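Taste after sixty: what changes, what does not, and what can be measured

Most people who report a loss of taste have a loss of something else. The tongue detects sweet, sour, salt, bitter and savoury, and very little besides. Everything a diner would call flavour — the difference between lamb and beef, or between a pear and an apple — reaches the brain through the back of the nose. The two complaints are recorded under one heading in many clinic notes, and the older literature is hard to use for that reason.

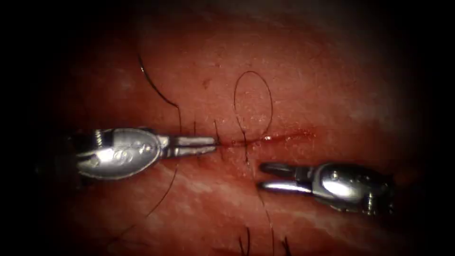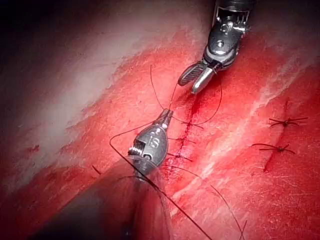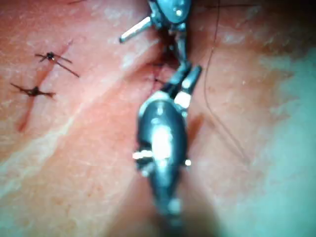

Robotic surgical instruments over tissue.

An adult tongue carries several thousand taste buds, grouped in small raised structures called papillae. Each bud holds between fifty and a hundred cells, and most of those cells are replaced every ten days or so. Replacement continues throughout life. It slows with age, and it slows further during some drug treatments, radiotherapy to the head and neck, and prolonged zinc deficiency.

Salt and bitter are usually the first to weaken. Sweet is the most stable of the five, and many older patients add salt to soup while leaving the sugar in their tea unchanged.

The clinic at Skivberg

The taste clinic at Skivberg opened with two rooms and a refrigerator. It now sees 600 patients a year, referred mainly by family doctors and dentists. Each first visit follows the same order: a medication review, an inspection of the mouth, a saliva flow measurement and then the strips.

The strips are narrow pieces of filter paper soaked in one of four tastes at four strengths. They are placed on the left or right side of the tongue, with water between each. The patient names the taste or guesses. A full set gives a score out of sixteen for each side, and the whole procedure takes less than half an hour. Savoury is left out because too many patients cannot name it, even when they can tell it from water.

Saliva matters more than patients expect. A substance has to dissolve before a taste cell can respond to it, and a dry mouth lowers the score on every strip. Flow is measured by having the patient chew a piece of wax for five minutes and spit into a weighed cup. A low result sends the investigation back to the medication list. Tablets for blood pressure, depression, allergy and bladder control are all frequent findings there, often in combination.

Two ways of testing

The Skivberg method has a rival. The Turberg protocol, used in a small group of hospitals further south, replaces paper with a weak electric current applied through a metal probe. The current produces a sour or metallic sensation, and the lowest level the patient can feel is taken as the threshold. It is quick and repeatable. It also says nothing about sweet or bitter, and it cannot be used in patients with a pacemaker.

A comparison of the two methods enrolled 2385 adults, of whom almost 1000 were over sixty. Agreement was good for patients with nerve damage on one side, such as those who had undergone middle ear surgery. It was poor for patients with a general reduction. The authors recommended using both where time allows.

Treatment

There is no drug that restores taste directly. Treatment consists of finding a cause and removing it. A change of tablet, made by the prescribing doctor, may be followed by improvement within weeks, although several months is more usual. Oral thrush responds to antifungal lozenges. Badly fitting dentures, which can cover the palate and trap food, are adjusted or remade. Zinc supplements help where a blood test shows a deficiency and have a weak record elsewhere.

Where no cause is found, advice turns to the plate. Acid, texture and temperature contrast are carried partly by other nerves and tend to survive. Lemon juice, vinegar, mustard and toasted seeds are the standard suggestions. Extra salt is discouraged in anyone with raised blood pressure.

Skivberg will begin a home version of the strip test in October. Patients wishing to be considered should ask for a referral before 15th August.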